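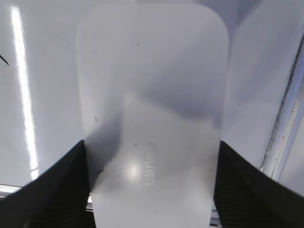 Careers > Open Positions > Evaluation > Task Operator, Part Time

Rodstead is hiring task operators for its manipulation benchmark, starting in February. The benchmark measures which shop-floor and household chores a two-finger gripper can complete without human correction. Current tasks include picking up small plastic electronics, shelf restocking and towel folding.

The last round covered 39 tasks and 1,137 trials. Results were mixed – rigid items scored well, fabric and cables did not. The next round adds 400 trials.

Duties
Reset the workspace between trials. Score each attempt against the written criteria. Log drops, slips and wrong placements. Stop the arm when required.

Requirements
Steady attention to repetitive work. Clear written English. Able to stand for a full shift and lift light boxes. Robotics experience is optional; training is paid.

Shifts begin at 8 a.m. or 1 p.m. Operators report to Solange Coutinho. Scoring disputes go to Marcus Ferreira.

To apply, send a resume and your available hours to Myrtle Oyelaran in the hiring office. Interviews are held on Tuesday and include a short scoring exercise.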